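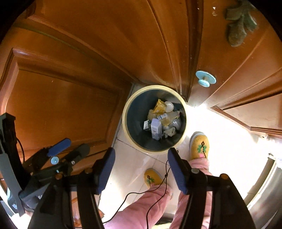
Less waste at home: what we learned from the October month

By Rajkumari Katiyar
Feb 3, 2019

In October, 43 households from our association took part in the small trial of sorting waste in the kitchen. Many members asked me for the results, and I am sorry that it took so long to put them on paper. The families sent their notes in very different forms, and some of them I received only after the New Year.

The rule was simple. Each family kept its habits for the first half of the month, and weighed every bag before it went out. In the second half they used a separate box for paper and cardboard, and a second one for clean plastic. Food scraps went to the compost point behind the Bondine garden, for those who live close enough to walk there.

Together we sent 588 kilograms to the normal garbage in the first half. In the second half the number went down by 60 kilograms. I had hoped for more, I must say, but several families were traveling, and two of them had guests for a long time, so the comparison is not perfect.

The biggest part of the difference came from cardboard. Medicine boxes, tea boxes, the boxes of toothpaste and soap: these are small things and they go into the nearest bin without thinking. Most of our members have the paper box in the kitchen or near the entrance, and none in the bathroom or bedroom. The Nguyen-Tran family put a paper bag on the hook behind the bathroom door, and they wrote that it was full after nine days.

Snack wrappers were the subject of most questions. The shiny kind has normally more than one layer, and our collection company, Skarum, does not take it with the plastic. Please put it in the normal garbage, also when there is a recycling sign on the back. Thin plastic bags are also not accepted in the plastic box, but the shop on Jondo Street has a container for them beside the entrance. They must be clean and dry.

About the smell, which was the reason why two families stopped early: the compost bucket should be emptied every second day, even in cold weather. A sheet of newspaper on the bottom helps very much. Citrus peel is allowed at our compost point, in small pieces. Cooked food and meat are not allowed.

Some of you proposed to repeat the trial in spring. I am ready to organize it again if someone can lend us more hanging scales, as the ones we had were passed from door to door and this caused delays. It would be good to have also some households from the new building, where the garbage room is arranged differently.

If you would like to join, please write your name on the list at the association office, or put a note in my mailbox. The full table with the weights is in the green folder on the same desk, without the family names.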